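Laryea Nursery Furniture Notes

README, version 3

Hi, and thanks for downloading this! Laryea is a little collection of notes on nursery and kids' room furniture that I've been putting together since I was pregnant with my first and couldn't find a straight answer on whether a dresser would fit under a sloped ceiling. It started as one messy spreadsheet. Now it's 491 rows, a folder of room plans and this file, which I keep rewriting every time I think of something else you might want to know.

If you only want the spreadsheet, it's the one called laryea_main.csv, and you can open it in anything. If you want to know why a changing table has three different heights listed, keep reading.

What's in the folder

laryea_main.csv - the big list. One row per piece of furniture. Cribs, gliders, dressers, toy storage, bookshelves, little tables and chairs, step stools, bedside tables, and a few oddballs like a reading tent I couldn't leave out.

rooms.csv - 39 room layouts, mostly small ones. Each has wall lengths, window positions, which way the door swings and which pieces from the main list went in it.

finishes.csv - a short table of paint and wood finish names matched to plain colors. Every shop has its own word for off-white and I got tired of it.

notes.txt - my ramblings. Opinions live here and stay out of the spreadsheet, or that's the idea anyway.

How I measured things

With a metal tape measure, on my knees, usually with a toddler trying to get hold of the other end. Everything is in inches to the nearest quarter. Width is left to right as you face the piece, depth is front to back, and height is floor to the highest fixed point. If a piece has a removable topper (changing trays, mostly), I give the height without it, the height with it, and the height of the surface the baby would lie on. Those are your three heights! The last one is what your back will care about at four in the morning.

For drawers I measured the inside of the box as well as the front. I can't tell you how many pretty dressers have deep fronts hiding shallow little boxes that hold a stack of onesies and not much else. The column is drawer_inside_h, and I think it's the most useful one in the whole file.

Pieces I couldn't get to in person have "listed" in the source column, which means I copied the numbers from the maker's page or the assembly booklet. There are 22 rows of those where I later got to check with my own tape, and in those rows I kept both sets of numbers side by side. Please look at them before you trust a listed depth in a tight spot.

The columns, the quick version

id - a number I made up. It has no meaning and the order is just the order I got around to things.

type - crib, dresser, glider, table, seat, shelf, storage, other.

double_duty - yes if it does two jobs. A stool that's a side table, a bench with a lid, a crib that turns into a toddler bed. I'm a huge fan of these, so I may be generous with the yeses.

w, d, h - see above.

clearance_front - how much floor you need in front to use the thing properly. For dressers it's a drawer fully out plus room for a person standing there. For gliders it's the full recline with the footrest.

anchor - yes if an anti-tip strap or bracket came in the box, no if it didn't, blank if I don't know. Blank means I don't know! It doesn't mean you can skip it. Please anchor your furniture to the wall whatever this column says.

finish_code - matches finishes.csv.

corners - round, eased or sharp. "Eased" is my word for a corner that's been softened a bit and would still make somebody cry.

room_ids - which layouts it appears in, separated by semicolons.

comment - short and factual, or as close as I can get.

About the small tables

I get more mail about small tables than about anything else, so they have their own section now. When I began I lumped side tables, play tables and bedside tables together, and it was a mess. A play table wants to be low with a wide top and legs that don't stick out past the edge. A side table next to a glider wants to sit level with the armrest or a hair below it, so you can set down a bottle without looking. Those are very different animals, and from this version on they carry a second label in the subtype column.

I also added top thickness, which a reader asked for because she wanted to use a clamp-on lamp. I thought it was a funny request and then I needed it myself a month later. Thick tops look lovely and sturdy, but a lot of clamps won't open far enough to grab them.
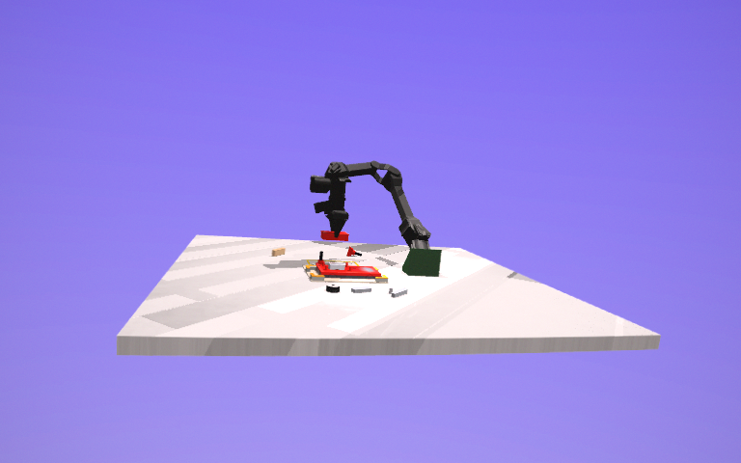

Top thickness is in inches like everything else, measured at the front edge. If the edge has a lip or a bevel, I measured the thickest part and said so in the comment. A few of the older rows still have it blank and I'm filling those in as I find the pieces again.

One more thing on tables - please sit your own chair next to the number before you buy. Armrest heights are in the glider rows, but cushions squash down over time and yours may sit lower than mine.

The rooms

The room layouts come from three places. Some are mine (we moved twice, so I've had plenty of practice). Some belong to friends who let me crawl around with a tape measure. The rest came in through the form on my blog, and for those I've trusted whatever people wrote down. I took out addresses, kids' names and anything else personal before it went in the folder, and everybody who sent a room said yes to sharing the measurements.

Each room has a nickname, so you'll see Meltov and Karkska in the name column. Meltov is a long skinny room with a window at the far end and a radiator in the one spot where any sensible person would put a crib. Karkska is almost square, which sounds easy until you see that it has two doors and a closet. If you have a weird room, start with those two. Drastimitz is the one with the sloped ceiling that got me into all this, and it has an extra pair of columns for ceiling height at the low wall and at the high wall.

Things I got wrong before and fixed

In the first version I had width and depth swapped on a whole batch of bookshelves. Sorry! If you planned a room with that version, please download again.

In the second version the finish codes for the gray family were off by one, so light gray came up as a sort of mushroom color. Fixed.

The glider clearances used to assume you'd push the chair flat against the wall. You can't, it rocks. They now include the space behind.

What it's good for and what it isn't

It's good for working out if a piece will fit, comparing drawer space, finding double-duty furniture for a small room and getting a rough plan on paper before you haul anything up the stairs. People have also used it to make little cutouts on graph paper, and I love that. I did mine with painter's tape on the floor, which I'd recommend to anyone (leave it down for a couple of days and walk around it with a laundry basket).

It isn't a safety guide. I don't test anything and I'm not qualified to. Check recalls yourself, check the current rules for cribs and sleep spaces, and be extra careful with secondhand cribs. I left out mattresses and bedding completely for that reason.

It also isn't a fair sample of what's out there. I live near certain shops, I like certain styles, and there's a lot more pale wood in here than there would be if somebody else had made it. Bright plastic pieces are thin on the ground. So are bunk beds, which I only began adding in April. If you're doing any sort of averages on the main file, keep that in mind.

And no prices. I had them at first, but they went stale so fast that I was embarrassed by them.

Adding to it

Yes please! Send me a row in the same format, or just the measurements in an email and I'll type them in. What I need at the very least is type, width, depth, height and how you got the numbers. Drawer insides if it has drawers. If you want to send a room, draw it on the back of an envelope and take a picture of the envelope, that's plenty.

I check everything for silly mistakes before it goes in, like a nightstand six feet tall, and I'll write back if something looks odd. I'm slow in the summer.

Using it

Use it for whatever you like, including paid work if you're a decorator. I'd be happy if you mentioned Laryea somewhere, and happier if you sent me your plan. The only thing I'd ask is that you don't pass on the files with the source column taken out. People need to know which numbers came off a tape and which came out of a booklet.

Known gaps, still on my list

Corner shelves, which don't fit my width and depth columns at all and are sitting in "other" for now.

Rugs. I keep being asked. They aren't furniture, but they do stop doors from opening, so maybe a separate file.

Lid supports on toy boxes. I'd like a column for whether the lid stays up by itself, and I have to go back and look at every one of them.

The door swing column in rooms.csv uses L and R as seen from inside the room. A couple of the rooms that came through the form may be the other way around, and I've put a question mark next to those until I hear back.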